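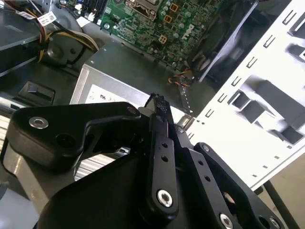 Unit 3415, case open. Green Dell board, power supply in gray housing at left.

DESKTOP BENCH CHECK - OPEN CASE
Site: Plitport workshop, bench 8
Unit: 3415
Job: 2089
Checked by: Mingxuan Lü
Month: September

Mark each line OK, FIX or N/A. Comments go under the line they belong to.

BEFORE OPENING

1. Power cord out of the wall and out of the unit - OK

2. Power button held for 10 seconds with cord out - OK

3. Wrist strap on and clipped to the bench ground - OK
Clip on this bench is getting weak. Still grips. Replacement asked for from Feten.

4. Bench mat clean, no loose screws - FIX
Two case screws from an earlier job were on the mat. Picked up and put in the tray before starting.

5. Side panel off and stored flat - OK

POWER SUPPLY

6. Label present - OK
Copy the rating to the job sheet before any cables go back in front of it.

7. Housing free of dents and rust - OK

8. Mounting screws tight - FIX
One of the rear screws turned by hand. Tightened and checked again.

9. Fan turns freely with a finger, no scraping - OK
Some dust on the blades. Brushed out.

MOTHERBOARD

10. Capacitor tops flat, no bulging or leaks - OK
Went over these with the bench lamp and again with the magnifier. If you find even one raised top, stop and send the unit to Bultano with a red tag. We don't replace them here.

11. Processor retention frame latched - OK

12. No burn marks or smell - OK

13. Standoffs all in place, no spare screws under the board - OK

WIRING AND CONNECTORS

14. Wires clear of fan blades and sharp edges - FIX
The orange and red bundle by the lower corner of the board needs a tie. Not tight, just enough to keep it where it is.

15. Small connectors checked for bent pins before seating - OK
Look straight down into the plug with a light. Don't push if it stops halfway. Pull it back out, look again, and turn it if it's the wrong way around.

16. Each connector seated fully, light tug test - OK
Hold the plug, never the wires.

17. No bare copper or cracked insulation - OK

CLOSING UP

18. Tool count matches the tray card - OK

19. Side panel back on, all screws in - N/A
Left off until line 14 is done.

20. Power-on test - N/A
Same as above.

RESULT
Hold. One open item, line 14. Lines 4 and 8 were fixed during the check and don't need a second visit.

Ties are in the Liang cabinet, second drawer. Use the narrow ones - the wide ones get in the way of the panel. Whoever does line 14 should fill in 19 and 20 and initial both.

Initials: ML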